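Zerkdale Reading Partnership: Progress Report to the Yeoman Fund
8/9/21
2 min read

The partnership has completed the second stage of its adult literacy program. Enrollment stands at 15 learners across six evening groups, and attendance has held steady since February. Grant spending to date is $2000, mainly on workbooks and tutor travel.

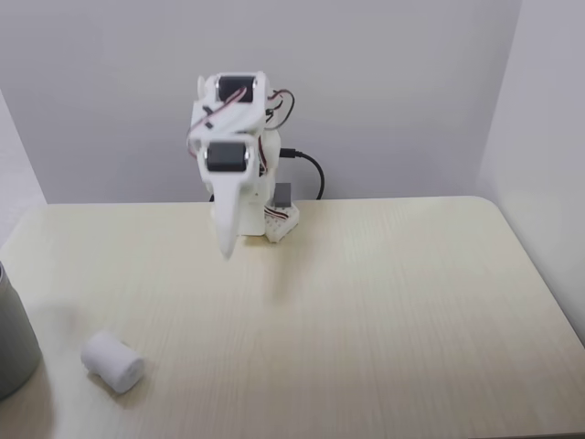

Tutors have asked for more material at the lowest reading level. The Laltaveo site reports the greatest need — several learners there had no earlier schooling in English. We request approval to move up to $500 from the travel line to printing.

Recruitment of a second coordinator is behind schedule. Abelardo Benítez will continue to cover both sites until the post is filled. A revised timetable will be sent with the next report.

Related
Laltaveo site: opening hours
Tutor handbook, revised
Previous report to the Yeoman Fund

Contact us | © Zerkdale Reading Partnership | Back to top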